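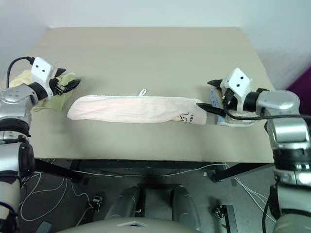 Figure 1. Pink towel, folded lengthways.

Soaking and Salting Dried Chickpeas for a Cold Salad
Project report, Food Preparation Module
Clem Pomare
Drulley College

1. Introduction

Chickpeas are cheap and keep well, but many people buy them in tins because the dried ones take a long time and often come out uneven. Some are still chalky in the middle when others have already split. In a hot stew this hardly matters. In a cold salad it does, as each chickpea is seen and bitten on its own.

My project looked at two questions. The first was whether salt in the soaking water makes the skins softer without making the chickpeas fall apart. The second was whether a pinch of bicarbonate of soda does the same job faster, and what it does to the taste. I also wanted a dressing that would suit the finished chickpeas and could be made the day before.

The recipe I started from is the one used in our first-year class, which soaks in plain water overnight and adds salt only at the end of cooking. Several cookery books in the college library say that salt added early makes pulses tough. Others say the opposite. I did not find one that compared them side by side.

2. Ingredients and equipment

All the chickpeas came from the same sack, sold under the Gutau label and bought from the Harawira wholefood shop. Using one sack was important because older chickpeas take longer to cook and I had no way of telling the age of a mixed lot. I picked them over by hand and took out any that were shrivelled or broken.

The salt was ordinary fine table salt. The bicarbonate was the baking kind. Tap water was used throughout. Drulley water is hard and leaves scale in the kettle, so somebody repeating this in a soft water area might get different results.

The pans were the same size and make, and I used the two back rings of the hob, which heat more evenly than the front ones.

3. Method

Three soaks were compared:

Soak A - plain water.
Soak B - water with salt, enough to taste clearly salty.
Soak C - water with bicarbonate of soda, a level teaspoon to the bowl.

Each soak lasted 14 hours at room temperature with the bowls covered. The chickpeas were then drained, rinsed and put into fresh cold water. Soak A was salted at the end, as in the class recipe. Soak B had a little salt in the cooking water from the start. Soak C had none until the end.

Each pan was brought to the boil, skimmed, and turned down until the surface only just moved. I tested a few chickpeas every 15 minutes by pressing one between finger and thumb and biting another. A batch was called done when the ones I tried had no chalky centre. I then let the chickpeas cool in their own liquid with the lid off.

As there are only two good rings, soaks A and B were cooked together and soak C was cooked straight afterwards. It had been left draining in the fridge in the meantime. I should have planned this better, and I come back to it in section 6.

4. Results

Soak C was ready first, well ahead of the other two. Soak B came next and soak A was last. The gap between B and A was one testing interval, so I would not make too much of it.

Appearance was where they differed most. The plain soak gave a firm chickpea with a noticeable skin, and quite a lot of skins had come loose and floated. The salted soak kept its shape best. The skins were thin and stayed on, and the insides were creamy. The bicarbonate batch was very soft and many had split. It was also a darker yellow, and the cooking liquid was cloudy.

For flavour, I asked the other students in my group to taste a spoonful of each cold and undressed, without knowing which was which. The salted soak was liked best. People said it tasted "seasoned all through" and that the plain one was "fine but a bit bland in the middle". The bicarbonate batch had a slightly soapy taste which two of the group noticed at once. One person preferred it for texture and said it would make good hummus, and I agree with that.

5. The dressing

I tried three dressings on the salted chickpeas. The first was lemon and olive oil with raw garlic. It was good when fresh, but by the next day the garlic had taken over. The second was a yoghurt dressing with mint. It went watery overnight and I dropped it.

The third was the one I kept. It has lemon juice, oil, ground cumin, a finely chopped red onion and a lot of flat parsley. The onion sits in the lemon juice with a pinch of salt before anything else goes in, which takes the harshness off it. The cumin is warmed in a dry pan until it smells strong - no longer than that or it goes bitter. The chickpeas are dressed while still slightly warm and the parsley is left until serving.

My supervisor, Mrs Flulska, suggested grated carrot for colour. I tried it and it worked, though the salad then needed more lemon. Chopped cucumber also works but should be added at the last minute.

The cost came out at 67p a portion with the carrot. Most of that is the oil and the parsley. Growing the parsley would bring it down.

6. Problems

The main weakness is that soak C waited in the fridge before cooking. It may have gone on softening, so the difference in cooking time could be larger than it should be. I repeated soak C by itself on a Tuesday, cooking it directly after soaking, and it still finished faster than the others, but the plain and salted soaks were not repeated beside it.

Pressing and biting is also not a very exact test. I was the only one doing it, so at least it was the same person each time.

I did not try different amounts of salt or bicarbonate. A smaller pinch of bicarbonate might speed things up without the soapy taste.

7. Findings and next steps

For a cold salad I would use the salted soak. It costs nothing extra and takes no more work than the plain one. I found no sign of the toughness that some of the books warn about. For hummus or soup the bicarbonate soak is worth considering if time is short, with a good rinse before cooking.

I would like to do the same test with white beans next term, and to weigh the batches before and after soaking to see how much water each one takes up.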